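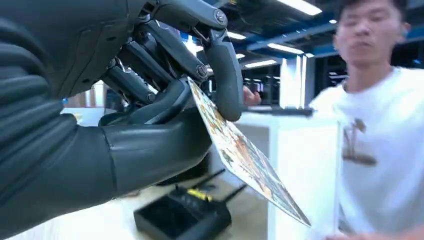

COMMUNIQUÉ DE PRESSE

Witivance ouvre un service d'assistance téléphonique en français pour les petits ateliers de reliure et de restauration du papier

Ellwood, le 18 mai 2021

La société Witivance, distributeur de papiers, de toiles et de colles pour la reliure, annonce l'ouverture d'un service d'assistance téléphonique en langue française. Ce service est destiné aux relieurs indépendants, aux bibliothèques municipales et aux services d'archives qui n'ont pas de restaurateur dans leur personnel. Il est gratuit pour tous les clients qui possèdent un compte, sans montant minimum de commande.

Jusqu'à présent, les questions techniques devaient être envoyées par écrit et en anglais. Le délai de réponse était souvent de plusieurs jours, ce qui posait des difficultés aux ateliers quand un ouvrage était déjà démonté. Pendant l'année dernière, Witivance a reçu 736 demandes de cette nature, dont 234 provenaient de clients francophones. Les sujets les plus fréquents étaient le choix du sens des fibres, la compatibilité des colles avec les papiers anciens et le comportement des toiles enduites en cas d'humidité.

L'équipe est composée de quatre personnes, qui ont toutes exercé le métier de relieur avant de rejoindre la société. Elles répondent le matin et l'après-midi, pendant les jours ouvrables. Un rappel peut être demandé depuis la page du compte client. Pour les questions qui exigent l'examen d'un échantillon, le client peut envoyer un fragment de papier ou de toile à l'atelier d'Ellwood, où il sera comparé avec les références du catalogue.

« Nos clients francophones nous ont expliqué avec beaucoup de patience qu'ils ne trouvaient pas toujours les mots exacts en anglais pour parler d'une charnière ou d'une tranchefile. Nous avons donc voulu que la conversation puisse se faire dans leur langue, et avec quelqu'un qui connaît l'établi », déclare Keith Catterall, directeur des relations avec la clientèle de Witivance.

À l'occasion de cette ouverture, le catalogue Reltska est également proposé en version française. Il contient environ 44 papiers de garde, ainsi que les toiles de la gamme Busari, dont les coloris ont été renouvelés. Chaque référence est accompagnée d'une fiche qui indique le grammage, le sens des fibres, la présence ou l'absence d'une réserve alcaline et les colles conseillées. Les fiches peuvent être téléchargées séparément. Une version imprimée du catalogue, avec échantillons collés, sera envoyée sur demande à partir du mois d'août, dans la limite du stock disponible.

Les prix et les conditions de livraison ne sont pas modifiés. Les commandes en cours ne sont pas concernées par le changement de catalogue, et les anciens numéros de référence restent valables pour le réassort.

À propos de Witivance

Witivance fournit des matériaux pour la reliure, la dorure et la conservation des documents. La société vend à des artisans, à des écoles et à des établissements publics. Son siège et son entrepôt sont situés à Ellwood.

Contact pour la presse

Keith Catterall, relations avec la clientèle, Witivance, Ellwood. Des échantillons de la gamme Busari peuvent être envoyés aux rédactions qui en font la demande.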